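買う前に、まず仮想の台所を建てる
食器を扱うロボットの導入計画、小さな給食会社の一年

見積書の束は、厚さにして文庫本ほどあった。給食受託会社ストークリー(Storkley)の会議室で、設備計画を担当するレナタ・グラボフスカさんがそれを机に置いたとき、思わず「これ全部、腕一本のためですか」と聞いてしまった。

「腕一本と、手一つです。手のほうが悩ましいんですよ!」

グラボフスカさんは楽しそうに付箋だらけの束をめくる。ストークリーが検討しているのは、配膳カウンターで皿や椀を仕分け、返却口まで運ぶロボットだ。一日に扱う食器は、いちばん小さな拠点で891点。大きな拠点では1228点になる。人の手なら、考えもせずにやってしまう作業である。ところが発注書に書こうとすると、とたんに言葉が足りなくなる。「皿をつかむ」の「つかむ」は、縁をつまむことなのか、下からすくうことなのか。重なった二枚を一緒に持つのか、上だけ取るのか。

私はこの一年、設備を買う側の人たちの話を聞いて回ってきた。ロボットの記事といえば作る側の話が多い。買う側の話は地味で、表計算ソフトと稟議書と保守契約の世界だ。けれど、これがめっぽう面白い。予算の一行一行に、現場で何を大事にしているかがにじみ出てくる。

最初の予算表は三行だった

ストークリーの最初の予算表を見せてもらった。「本体」「設置工事」「予備費」。三行きりである。作ったのは経理のゲノヴェファ・カリノフスキさんで、本人いわく「食洗機を買うときの書式をそのまま使った」。

いま使っている表は四十行を超えている。増えた行を順に読んでいくと、計画が育っていく様子が手に取るようにわかる。手首から先の交換部品。指の表面材の張り替え。制御盤の置き場所をつくるための棚の移設。停止中に人が代わりに入るときの人件費。カウンターの天板を傷めた場合の補修費。ソフトウェアの年間利用料。そして「試さないとわからないこと」という、経理の書類としてはずいぶん思い切った名前の行がある。

「あの行は上に怒られると思っていました」とカリノフスキさん。「でも役員会でいちばん褒められたんです。ほかの行がなぜその金額なのか、あの行があるおかげで説明しやすくなったと言われて」

この「試さないとわからないこと」の予算が何に使われたかというと、大半がシミュレーションだった。

大理石の上の予行演習

シミュレーション環境をつくったのは、設備の導入支援を手がけるストヌトラ(Stonutora)という会社だ。担当のカツペル・ピェトシャクさんは、もともと厨房設計の図面を引いていた人で、ロボットよりも先に天板の話を始める。

「お客さんはカタログの腕の長さを見ます。私は、腕を伸ばしたときに皿がどこにあるかを見ます。カウンターの手前に付けるのか横に付けるのかで、届く場所がまるで変わりますから」

計算機の中に台所をつくり、食器を置き、腕を置く。それを何度もやり直す。ピェトシャクさんのチームでは、食器の置き方を変えた配置を357通り用意したそうだ。椀が手前にあるもの、皿が重なったもの、飲み物の缶が皿のすぐそばに寄ってしまったもの。配置の一つひとつに短い名前が付いていて、会議では「さっきの『缶きわどい』をもう一度」などと呼び合う。

天板の模様や色もいろいろ試すのだという。白っぽい石の上に白い食器を置くと、輪郭が見分けにくくなる場合がある。カメラで食器を探す方式を選ぶなら、これは予算に直結する問題だ。照明を足すのか、カメラを足すのか、それとも縁に色の付いた食器に買い替えるのか。食器の買い替え費用がロボットの見積書の横に並ぶところなど、読んでいてわくわくしてしまう。

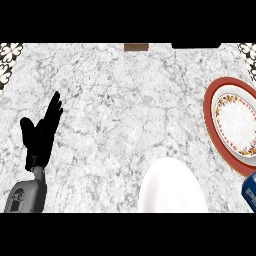 シミュレーションで良い結果が出たら、実機の試験は省いてよいのだろうか。

省かないほうがいい。シミュレーションは、候補を絞り込み、実機で何を試すかを決めるために使うものだ。摩擦や汚れ、部品の個体差といったものは計算の中では単純化されやすく、最後の確認はどうしても実物の食器と実物の天板で行うことになる。予算表でも、二つは別の行に立てておきたい。

ストークリーの場合、実機試験に回したのは357通りのうち119通りだった。計算機の中であっさりこなせたものと、どの機種でもまるで歯が立たなかったものを外し、機種によって差が出た配置を残している。「差が出るところにお金を使いたいんです」というグラボフスカさんの方針は、買い物の知恵としてそのまま持ち帰りたくなる。

手を選ぶということ

さて、悩ましいと言っていた「手」の話である。

候補は三種類あった。吸盤式、二本指のグリッパー、そして親指を含む多指ハンドだ。導入費用は、今回集めた見積もりではこの順に上がっていく。吸盤は平らな皿に強いが、小さな椀の曲面では吸着の条件を詰める必要がある。二本指は構造が簡素で、現場で部品を替えやすい。多指ハンドは持ち方の幅が広いぶん、動かす関節が多く、調整にも保守にも手間がかかる。

見積書を読み比べていて感心したのは、保守費の書き方が三者三様だったことだ。吸盤の見積もりでは、消耗品が年額でまとまっている。二本指は部品ごとの単価表が付く。多指ハンドを扱うマエン(Maeng)の見積もりには「指一本単位での交換」という項目があり、交換にかかる標準の作業時間まで書き添えてあった。これを見つけたときのカリノフスキさんの喜びようといったらない。「止まっている時間が書いてある見積書は、計算できる見積書です!」

停止時間は、買う側にとって本体価格と同じくらい重い。昼の配膳は午前11時30分に始まり、待ってはくれない。その時間に腕が止まれば、誰かが代わりに立つ。代わりの人をあらかじめ当番に入れておくのか、別の持ち場から呼ぶのか。ストークリーでは前者を選び、その人件費を導入後の最初の半年分、丸ごと予算に積んだ。

現場の声は遅れてやってくる

厨房主任のブシシウェ・ヘンドリックスさんに話を聞けたのは、計画がだいぶ進んだ11月のことだった。昼のピークが過ぎた午後2時、まだ湯気の残る洗い場の横で立ち話になった。

「私が最初に言ったのは、カウンターの幅を減らさないでということ。それだけ」

腕の台座を天板に載せる案では、盛り付けに使う場所が狭くなる。ヘンドリックスさんは模造紙を台座の大きさに切り、一週間カウンターに貼って過ごしてみたそうだ。紙の上には何も置かない決まりにした。三日目には、汁椀を並べる場所が足りないことがはっきりした。

この模造紙の一件で、台座はカウンターの脇に立てる案に変わった。床の補強工事が要るので費用は上がる。それでも、あとから台座を動かす工事をするよりはずっと安い。紙一枚と一週間でできる検証として、これほど割のいいものもなかなかないと思う。計算機の中の台所も立派だけれど、模造紙もすばらしい!

ヘンドリックスさんからは、ほかにも要望が出ている。拭き掃除のときに腕をどこへ退避させるか。非常停止ボタンは、濡れた手袋のままでも押しやすい位置にあるか。新しく入った人への説明は誰がするのか。どれも仕様書の後ろのほうに小さく書かれがちな事柄で、ストークリーではこれを前半の必須項目に移した。

買うか、借りるか

資金の面では、購入とリースの比較にかなりの時間をかけている。相談を受けたのは、設備リースを扱うアヴビ(Avby)のフェリツィア・ウルバンチクさんだ。

ウルバンチクさんの説明でなるほどと思ったのは、腕と手を分けて考えるというやり方だった。腕は成熟した機械で、長く使う見込みが立てやすい。手は改良が続いていて、途中で別の方式に替えたくなるかもしれない。そこで腕は購入し、手は短めのリースにする。取り付け部の規格さえ契約書に書き込んでおけば、手だけを新しくできる。

「契約書でいちばん読んでほしいのは、終わり方のページです」とウルバンチクさんは言う。返却時の状態はどう判定するのか。調整済みの動作データは誰のもので、次の機種に持っていけるのか。ストークリーの契約案では、動作データの扱いに丸々一ページを割いている。集めるのに手間と費用がかかった119通りの試験記録も、ここに含めた。

もちろん、この分け方がどの会社にも合うわけではない。腕と手をまとめて一社から買えば、不具合のときの連絡先が一つで済む。別々に契約すると、原因がどちらにあるのかを切り分ける仕事が買う側に残る。カリノフスキさんは、その切り分けをストヌトラに頼む費用も一行に立てていた。四十行を超えるわけである。

これから計画を立てる人のために

取材の途中で、グラボフスカさんに予算表の雛形を見せてほしいと頼んだら、「雛形よりも、聞いて回る順番のほうが役に立ちますよ」と言われた。彼女の順番はこうだ。

まず、現場で扱う物を全部並べて写真を撮る。欠けた皿も、行事のときにだけ出す器も入れる。次に、その作業がいちばん混む時間帯に立ち会う。そのあとで供給会社に連絡し、自分たちの食器を送って試してもらう。カタログを開くのは、それからでいい。

食器を送るときは、割れてもいいものを多めに入れておく。ストークリーは最初にきれいな皿ばかり送ってしまい、縁の欠けた皿での試験をやり直した。追加の費用は例の「試さないとわからないこと」の行から出ている。

見積もりの有効期限も見落とせない。複数の会社から取るときは、届く時期がずれるので、最後の一通が来たころには最初の一通が切れている。グラボフスカさんは依頼の段階で期限をそろえてもらうよう頼み、それでもそろわなかった会社には、役員会の日程を正直に伝えたという。たいていは延ばしてくれたそうだ。

役員会は年明けに開かれる。承認されれば、まず小さいほうの拠点に一台を入れ、891点の食器を相手に動かし始める。大きな拠点の分はまだ申請していない。予算表の最下段には、二台目の欄がすでに設けてあって、金額のところは空白のままだ。カリノフスキさんはその空白に薄い黄色を塗り、「一台目の半年後に記入」と書き込んでいた。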